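5 septembre 2023
Par Ovidiu Ghiță

Défense : le budget de maintenance passe enfin devant les achats

Vite fait avant le bouclage, parce que le texte est tombé hier soir et que plusieurs d'entre vous nous ont déjà écrit. Le projet de loi de programmation prévoit une rallonge pour l'entretien du matériel terrestre. Pas de nouveau blindé, pas de nouvel hélicoptère. Des pièces, des mécaniciens, des heures d'atelier. Ça fait des années qu'on en parle dans cette lettre.

Le chiffre à retenir : 40 millions sur 4 ans, fléchés vers les ateliers régionaux. Birnerville en prend la plus grosse part. Trurbridge suit, avec un hangar à refaire (toiture, ponts roulants, réseau électrique, tout y passe). Firketti n'apparaît nulle part dans l'annexe. Oubli ou choix, on ne sait pas. Question posée au cabinet, pas de réponse à l'heure où j'écris.

Côté effectifs, plus de 1000 postes ouverts ou requalifiés, surtout des mécaniciens et des magasiniers. Sur le papier c'est beaucoup. Sur le terrain, tout le monde se demande où on va les trouver. Les écoles techniques sont loin de faire le plein et le privé paie mieux. Đạt Tăng, ancien chef d'atelier à Birnerville, joint par téléphone : « On peut voter tous les postes qu'on veut, si le gars part au bout de deux ans chez un transporteur, on aura formé le mécano du transporteur. » Il plaide pour une prime de fidélité dès la fin du premier contrat. Rien de tel dans le texte pour l'instant. Un amendement circulerait, à suivre.

Autre point, passé plutôt inaperçu : la fin du marché unique de pièces détachées. Jusqu'ici un seul titulaire, des délais à rallonge, et des véhicules cannibalisés pour en faire rouler d'autres. Le projet prévoit 2 lots séparés, un pour la motorisation, un pour le reste. Les régiments pourraient aussi acheter en direct sous un certain plafond - montant renvoyé au décret, évidemment. C'est là que tout va se jouer. Un plafond trop bas et rien ne change, on continuera à remplir des formulaires pour un joint de culasse.

Le programme Toma (suivi numérique des stocks) est maintenu mais décalé. La bascule générale devait se faire cet été, elle est maintenant annoncée pour décembre. Les ateliers pilotes se plaignent toujours de la double saisie, papier et écran. Plusieurs lecteurs nous disent que les inventaires ne collent pas d'un système à l'autre. On prépare un papier plus long là dessus, vos témoignages sont les bienvenus, anonymat garanti.

Calendrier parlementaire : passage en commission d'abord, séance publique ensuite, date pas encore fixée. L'opposition demande un rapport annuel sur la disponibilité réelle des véhicules, avec des chiffres par régiment. Le ministère n'en veut pas et invoque le secret. Argument recevable pour certains matériels, beaucoup moins pour les camions logistiques. A noter que ces chiffres étaient publics il n'y a pas si longtemps.

Correctif au passage : dans le numéro précédent nous avons écrit que l'atelier de Trurbridge fermait. Faux, il est en travaux partiels et reste ouvert. Toutes nos excuses aux personnels, qui nous l'ont fait savoir assez vertement.

La suite dans la prochaine lettre, avec si possible le détail des crédits par site et la réponse du cabinet si elle arive.

Contact : répondez simplement à cette lettre | © La rédaction, reproduction soumise à autorisation | Haut de page
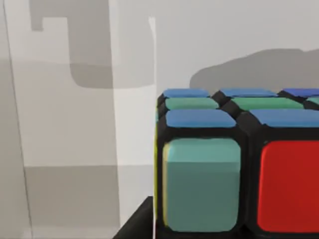 Gros plan sur un cube à pastilles colorées, image de synthèse.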